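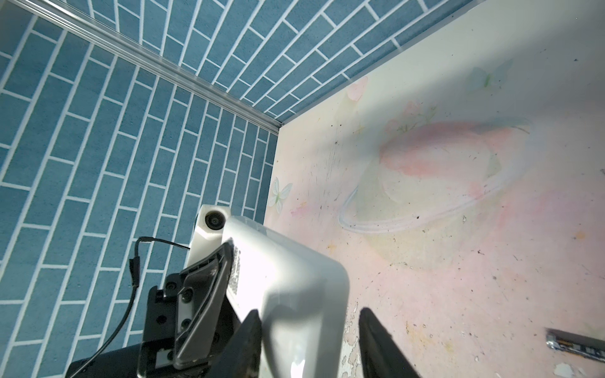

August, afternoon

Bench surface and wall panels, notes for me and for Markos.

I went over the printed top with a dry cloth first, then with a damp one. The loose crumbs come away. The dark specks mostly do not, they are in the print or under it. Near the wall corner the butterfly and the pink flowers are still in good condition. The planet is faded but one can read it well, ring included. The worst area is the middle and the lower right, with scratches, scuffs and small spots where the print layer is worn or lifting. I did not try to pull the lifted pieces. Markos Galanis asked if we can glue them down. I would like to test on an offcut before we touch the real one.

Sheet is from Mestberg, the cheaper of the 2 qualities they sell. I wrote in spring that it would hold for 500 hours of use. I was too optimistic, please do not copy this number anywhere.

Wall panels (blue brick pattern, from Pappas): I wiped the white lines with a soft brush and soap. The surface is a little textured, so the cloth leaves threads in it, the brush is better. Metal trim in the corners: only dry cloth, no soap, it makes stains.
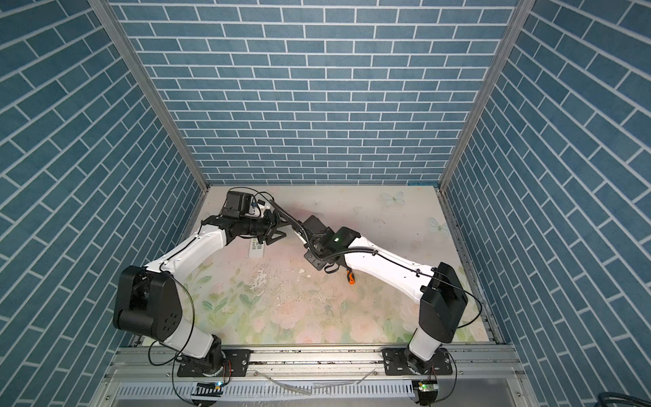 Bench with the three walls. White remote control on the table.

The remote stays on the bench for now. I would prefer that we have a fixed place for it, maybe a small tray from Closari, but it must not have sharp feet. I suspect the feet of the old tray for some of the scratches, but I can not prove it.

To order: one new printed sheet, 500 x 500 for the test piece, same pastel pattern if Mestberg has it still. Skullex offers a matt one with floral print, price is 100 more. Markos is for the matt, I am not decided. Matt hides scratches but I think it is harder to clean.

Open: check the seam between back wall and table for crumbs. I did only the left side today.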